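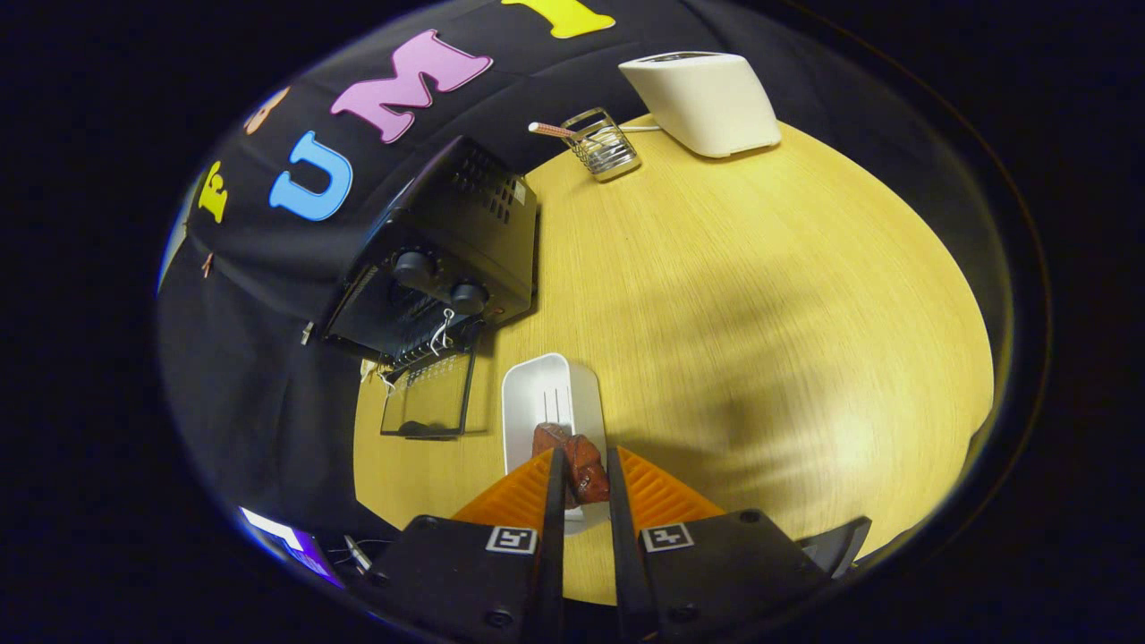
Section 6: Finger pads and markers

Applies to the Rerkell hand-held gripper, two-finger version. For the arm-mounted version, see the Grostholm cell manual.
Revision issued 28 Mar 2024. Replaces the February issue. Maintained by Fergus Leckie.

6.1 General

The gripper has two narrow black fingers, each carried in its own housing. An orange ribbed pad is fitted to each finger, and a square black and white marker is fixed to each housing. The software works out the opening between the fingers from the position of the markers in the camera view. A marker that is dirty, lifted or turned gives a false opening for the whole recording.

Inspect the pads and markers before every session. Renew the pads as a pair.

6.2 Tools and parts

Hex key, 2 mm
Soft brush
Lint-free cloth
Pad set, left and right
Marker sheet, as supplied by Prudham

6.3 Removing the pads

CAUTION: Switch off the recorder before you start. The fingers can close on your hand when the trigger is released.

1. Lay the gripper on a flat surface with the markers facing up.
2. Open the fingers fully and fit the holding wedge between the housings.
3. Undo the screw at the root of the left pad. Keep the screw.
4. Slide the pad forward off the finger. Do not lever it off from the side.
5. Repeat for the right pad.
6. Brush out the groove in each finger and wipe it with a dry cloth.

Note: If a pad will not slide, check that the screw is clear of its seat.

6.4 Fitting new pads

1. Check the letter moulded inside each pad. L goes on the left finger as seen from the handle, R on the right.
2. Slide each pad on from the tip with the ribs facing outwards.
3. Start both screws by hand.
4. Tighten each screw until it just stops, then a further quarter turn.
5. Take out the wedge and close the fingers slowly. The tips must meet without crossing.

CAUTION: Do not use thread lock. It attacks the pad material.

6.5 Cleaning after food tasks

Grease on the pads lowers the grip and attracts dust to the ribs.

1. Wipe the pads and fingers with a cloth dampened in warm water and mild soap.
2. Work along the ribs, never across them.
3. Wipe again with clean water and leave to dry for 2 hours.
4. Clean the markers with a dry cloth only. Solvent makes the print run.

Do not put the gripper under a tap. Keep the fingers away from oven racks and toaster slots that are still warm. The finger plastic softens above 100 °C.

6.6 Checking the markers

1. Start the preview and hold the gripper over a plain tabletop.
2. Confirm that both markers are in view and that both are outlined in green.
3. Open and close the fingers 3 times over their full travel. The reading must rise and fall without jumps.
4. Turn the gripper so that its own shadow falls across the table, and repeat step 3.
5. Pick up a small, uneven object and hold it still. The reading must stay steady.

If an outline flickers, clean the marker and repeat the check. If it still flickers, renew the marker as described in 6.7.

6.7 Renewing a marker

1. Peel off the old marker and remove all traces of adhesive.
2. Cut the new marker from the sheet, leaving the white border complete.
3. Line it up with the corner of the recess and press down from the centre.
4. Carry out the calibration in Section 7 before recording.

Note: Left and right markers carry different patterns. If they are swapped, the Lò software shows fault 2 and will not record.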